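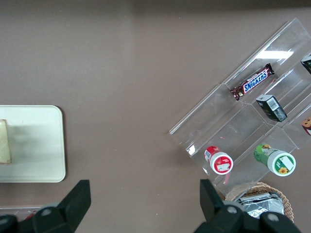
Tiered display rack

A tiered display rack, also called a riser rack, step rack or countertop riser, is a small stand with two or more shelves set one behind the other at rising heights. It is used to show packaged goods, mostly snacks, candy, canisters and small boxes, on a counter, table or shelf. The back rows sit higher than the front rows, so that goods at the rear can be seen and reached over those in front. Most racks of this type are made of clear plastic, usually acrylic. Wire, wood and cardboard versions are also common.

Tiered racks are found in convenience stores, cafeterias, hotel breakfast rooms, office break rooms and home pantries. They are distinct from floor racks, which stand on their own legs or base, and from gravity-feed racks, in which goods slide forward on a slope as items are taken.

Contents
1 Terms
2 Construction
3 Layout and compartments
4 Goods displayed
5 Use with trays and baskets
6 Loading and restocking
7 Cleaning and wear
8 Home use
9 See also

Terms

The word "riser" strictly means a single raised block or platform. In store supply catalogs it is used loosely for any stepped stand. A "tier" is one level of the rack. A "compartment," "pocket" or "bay" is a part of a tier closed off by dividers. The low strip along the front of a tier, which keeps goods from sliding out, is called the lip or fence. The upright panel between one tier and the next is the step face.

"Facing" is a term from the grocery trade. It refers to one item, or one column of items, visible from the front. A tier that shows four different candy bars side by side has four facings. Two bars of the same kind next to each other also count as two facings.

Construction

Clear acrylic racks are cut from flat sheet and then bent or glued. In a bent rack, the sheet is heated along a line until it is soft, folded over a form and held until it cools. A simple two-step riser can be made from one piece in this way. Racks with closed ends and dividers are put together from several pieces with solvent cement, which softens both surfaces and joins them as it dries. The joints are nearly as clear as the sheet when well made. Bubbles or white haze along a joint are usually a sign that too little cement was used or that the pieces were moved before it set.

Sheet thickness depends on the width of the rack. A wide shelf with no divider under it will sag in time if the sheet is thin, and the dividers in many racks serve as supports as well as walls. Polystyrene is used in place of acrylic in low-cost racks. It is lighter and more brittle and tends to crack at the corners.

Wire racks are made from coated steel rod. They weigh less than acrylic racks of the same size and let crumbs and dust fall through, but narrow packages can tip between the wires. Cardboard racks are supplied flat by candy and snack makers for short promotions and are thrown away afterward.

Layout and compartments

The height of the step is the main measurement in choosing a rack. If the step is too low, the goods in front hide those behind. If it is too high, the rack takes up more room than it needs and the top tier may be hard for seated customers or children to reach. Shop fitters generally match the step to the tallest item planned for the row in front.

Shelf depth is the next concern. Shallow tiers suit candy bars and flat packets, which are laid lengthwise along the shelf or leaned against the step face. Deeper tiers take boxes and canisters. Many racks have tiers of one depth only, while others have a deep lower tier for bulky goods and shallow upper tiers for bars.

Dividers may be fixed or removable. Fixed dividers make a stiffer rack. Removable ones slide into slots and can be moved when the selection changes. Round containers are the most frequent reason for using dividers, as a can laid on its side on an open shelf will roll.

A rack can be placed square to the edge of a counter or turned at an angle. Turning it allows people coming from one side to see into the compartments, and leaves a triangular space on the counter that is often filled with a basket or small tray. On narrow counters the angled position is avoided, as the corner of the rack may hang over the edge.

Goods displayed

Candy bars are among the most common goods kept in tiered racks. A bar such as Snickers has its name printed along the length of the wrapper, and is easiest to read when laid flat along the shelf with the printed side up. Laid end-on, it shows only the crimped end of the wrapper.

Small boxes are placed flat or on edge. Boxes laid flat with the barcode side up are easy to scan in place but give the customer little to go by, and store guides usually ask for the printed front to be turned outward. In storerooms and test kitchens, where goods are tracked by code, the opposite practice is followed.

Canisters and short tubs can be stood upright or laid on their sides. When they lie on their sides, the lid faces out and takes over the job of the label. Many makers print the lid for this purpose with the name or flavor inside a colored ring or with a small picture. Canisters with plain lids are better stood upright. A canister on its side should have a lid that closes firmly, as loose snap lids can work open when the container is pulled out by its rim.

Bags of chips and other pillow packs do not sit well in tiered racks. They slide on the smooth shelf and spread into the neighboring compartments. They are more often hung from clips or put in a basket.

Use with trays and baskets

A tiered rack is seldom used alone in food service. The usual arrangement places packaged goods in the rack, soft or foil-wrapped goods in a basket beside it, and fresh items on a tray. Woven wicker baskets are popular for foil packages, which crease easily and look untidy in a hard-edged compartment. Cut items such as cheese or sandwich wedges are kept on a flat tray with a raised rim, away from the rack, so that crumbs and moisture do not reach the packaging. Clear lidded containers are used for fruit and other food that needs to be covered but seen.

Trays with rounded corners are easier to wipe than those with square ones. Light colors such as cream and white are widely used because they show spills.

Counter color also affects the display. A clear rack takes on the tone of the surface under it, and dark packages can be hard to make out against a dark counter. Gray and brown surfaces are a common middle choice. Bright overhead lamps reflect from the upper shelves of acrylic racks and can hide the labels behind them. Moving the rack a short distance or turning it slightly is normally enough to shift the reflection.

Loading and restocking

Racks are loaded from the top tier down. Filling the bottom tier first puts goods in the way of the hand and makes it more likely that they will be knocked over. Heavy items go on the lower tiers for stability, particularly in light polystyrene racks.

In stores, older stock is moved to the front of each compartment and new stock is placed behind or beneath it. Compartments that hold a single item, such as one box or one canister, are refilled directly from the case. Cafeterias often restock at fixed times between meals, while break rooms are restocked when someone notices a gap.

A rack filled to its limit is harder to use than one with some space left over. Items wedged between dividers must be pulled hard to come free and may bring their neighbors with them. A finger's width on either side of a box or canister is the usual allowance.

Cleaning and wear

Acrylic scratches easily. It is washed with lukewarm water, mild soap and a soft cloth, and dried with a second cloth to prevent water spots. Paper towels leave fine scratches that build up into a dull patch. Window cleaners containing ammonia, along with alcohol and acetone, can cause a network of small cracks known as crazing, mostly near bends and glued joints.

Ink from printed cartons and colored caps can rub off on the shelves and leave streaks. Fresh marks come off with soap and water. Older ones may need a plastic polish. Price stickers are loosened with warm water or a little cooking oil and lifted by hand. Metal scrapers should not be used.

The lips wear first, as packages are dragged across them each time they are taken. Chipped lips have sharp edges and the rack is normally replaced. Sagging shelves can sometimes be turned over if the rack comes apart, though most glued racks do not.

Home use

In homes, tiered racks are used in pantries and cupboards for spices, cans, tea and snack bars. Shelf depth limits the number of steps, and two or three is typical. Racks that adjust in width are sold for cupboards of different sizes. Outside the kitchen, the same stands are used for nail polish, craft paint, sunglasses and small collectible figures.

See also

Bread box
Display case
Lazy Susan
Point-of-sale display
Spice rack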